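Cleaning and remounting a pan-tilt camera over a home robot arm bench, image gone hazy
Workshop & Garage Builds > Automation
Posted December 9, 2018

I have a small pick-and-place arm on a bench in my garage. It sorts hardware into trays for a friend's bike repair business. The arm finds the parts using a cheap white pan-tilt security camera that sits on the bench and streams to an old laptop over the network. I picked that kind because I can turn the head in software and look at the trays or the feed chute without a second camera.

It worked fine from February on. Lately the picture has been hazy and the detection misses the smaller washers, mostly the zinc ones. I assumed it was dirt, so I pulled everything off the bench and started with the outside of the camera, using a soft light green cloth.
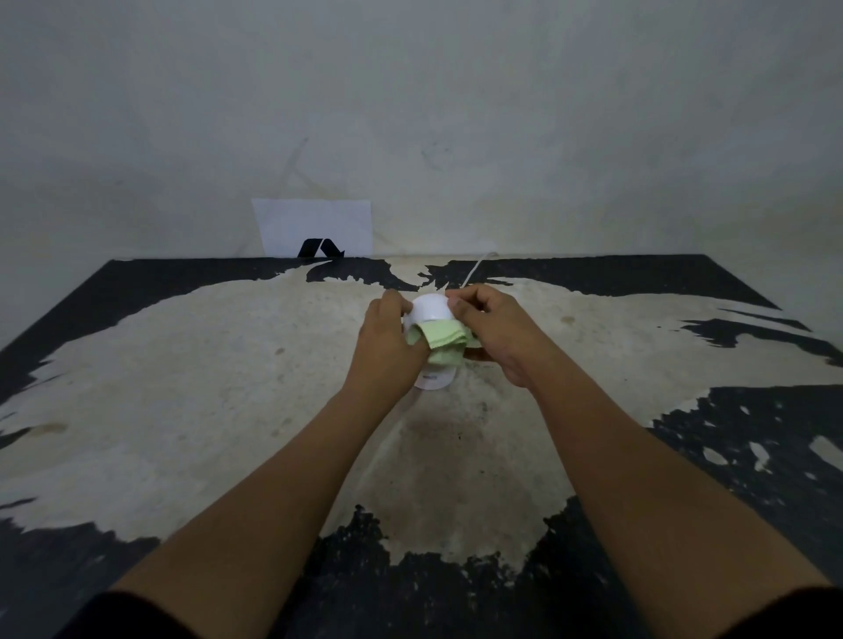 I did the same to the bench top and the feed chute. My detection score on the test tray went from 40 to 60, and it used to be 9 or 10 points better than that. So cleaning got me part of the way. What else should I check before I buy another camera? Also, does turning the head by hand hurt it? I have done that a few times when the software was slow to respond.

Ralberg

Ashton Doolan

Stop turning the head by hand. Most of these have small geared steppers inside with plastic gears, and there is no position sensor. When you push the head, the camera still thinks it is where it was, so your saved positions are all off by whatever you moved it. Power it off, wait, power it on and let it run through its full sweep, then save your positions again. That alone could explain the rest of your lost points if the trays are now sitting nearer the corner of the view.

Then check these in this order. Night mode first. If the garage is dim, the camera may be switching to infrared, and zinc washers look terrible in infrared. Force day mode and add a light.

Second, the background. Small shiny parts on a busy surface are hard for any detection that works on edges.
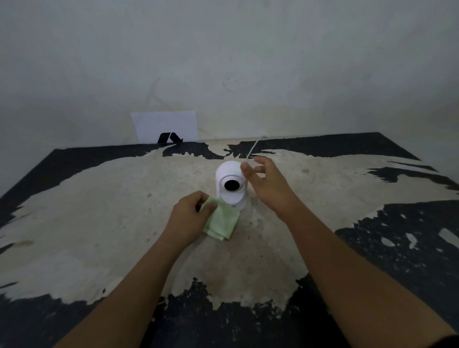

Compression is the other big one. The default stream on these is often the low quality one, and firmware updates sometimes put it back to default. Open the settings and look at the bit rate before blaming the lens. As for the bench, if yours has a patchy black and cream top with specks in it, every fleck is something the software has to reject. Put down a sheet of plain matte gray board under the trays. Watch the cable too. A thin white cable coming off the back of the camera needs enough slack for the whole pan range, and it should be clipped to the bench so the arm can't catch it.

I run a similar setup with two trays and the gray board made more difference than anything I did in code.

Saraç

just get a usb webcam on a fixed arm. pan tilt is for watching your dog

Bendik Boström

Agree with Ashton about the stream settings. I would add that wiping the housing does little for haze if the film is on the window in front of the lens. Use a clean part of the cloth for the window, with a drop of lens cleaner on the cloth and never on the camera. If it still looks milky with a light off to one side, the haze may be inside, and I would not open it.

Run the test tray again after each change, or you won't know which one helped.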